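Esimon Returns and Repack Station
From Jullix, for online sellers and small warehouses

If you have ever run a small shipping room, you know how much of the day goes to things that aren't really shipping. A customer sends back a shirt, a gift box and a little tube of something, all in one parcel, and a person has to take them out, turn them over, find the label and decide where each one belongs. We built the Esimon for that part of the day, and we built it to stand at an ordinary table, next to the people who already know the stock (and who, in our experience, have plenty of opinions about how it ought to be handled!).

The station handles boxed goods, small tubes and clothing in plastic bags, and it works with a hand that has real fingers, so you don't have to change your packaging or buy special trays to get going.
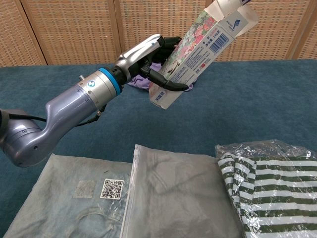
Will our packers need to learn programming?
Everyday work is all done from a touch screen with big, plain buttons. We spend two mornings with your crew when the station arrives, and most people are comfortable by the end of the second one. If you bring in a new kind of item, one trained person on each shift can add it from the same screen.

Pendo Ondieki runs the returns room at Eler, where a station has been in daily use since January. She was worried, and told us so, that her 13 packers would end up standing around minding a machine. What she did in the end was rewrite the shift plan. The station takes the first sorting, and her people have moved over to checking garments for wear, answering customers and mending what can be mended, with everyone trading places after lunch. "My wrists used to ache by three o'clock," says Nassoro Mwakalinga, one of her longest-serving packers, "and now I get to do the part where you have to know something about clothes."
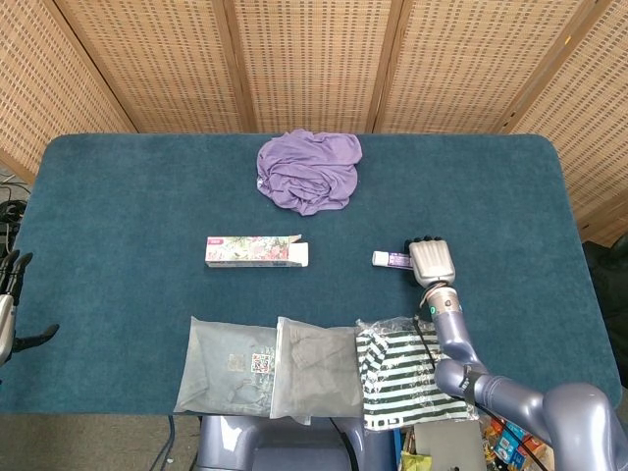 Eler sends roughly 1,000 returned items a week through the room, and a good share of those still go to a person, which is how Pendo likes it. Anything the station is unsure of gets set aside with a note on the screen, and whoever is on checks picks it up from there. You can decide for yourself how cautious it should be, and we'd suggest starting on the careful side and easing up as your crew gets used to it.

Good to know before you order
Item memory: 512 products, with more on request
Setup: two mornings on site, included
Warranty: 35 months, parts and labor
Support: by phone, from Verna Whitfield and her team

Call or write to us and Verna will be glad to talk through your room, your stock and your shifts before you decide anything.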